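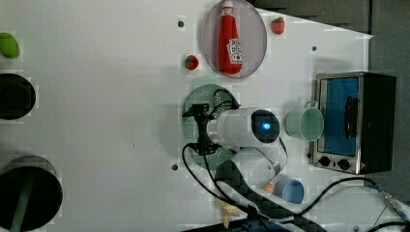
Where should the ketchup go when I set out the play kitchen? Lay it on its side on the plate, with the cap pointing to the back of the table.

I've written this section for anyone setting up the Stornlow play kitchen table for the first time. I've done it more often than I can remember, and once you've got the order in your head it's a nice quick job (quicker still if somebody else has put the lid back on the box properly!).

Section 4: Laying out the table

1. Wipe the white top with a damp cloth and let it dry. Go gently near the small dark holes in the surface, as crumbs love to get down there.

2. Put the plate down first, up towards the back. Everything else gets placed by eye from the plate, so I do fuss over this one a bit.

3. Lay the red ketchup bottle across the plate. Standing it up looks smarter, but mine kept going over every time a sleeve went past.

4. Add the two strawberries, one just off the upper right edge of the plate and the other just off the lower left. They stay on the table - please don't pop them on the plate with the bottle.

Note: the strawberries are the bits that go missing. I check coat pockets first, then under the radiator. 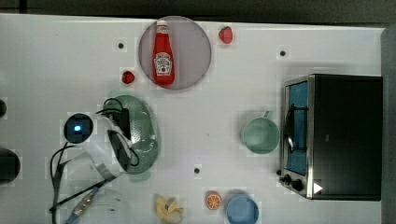

5. Now the green things. I like to leave a good hand's width between these and the plate, so that small cooks can get hold of one piece without dragging the rest along with it. The dark pieces go down the left-hand side, where they're handy but out of the way.

6. Stand back and have a look from the front. If you can't reach the ketchup without leaning over something, shuffle things along until you can.

Caution: keep to the play food that came in the Prirnutex box. Real fruit leaves a sticky ring on the top, and I spent a whole July afternoon scrubbing one off.

Caution: nothing heavier than 900 g on the table, please, and don't let anyone sit on it.

Packing away is the same list backwards, strawberries included. Washing the pieces is covered in Section 5.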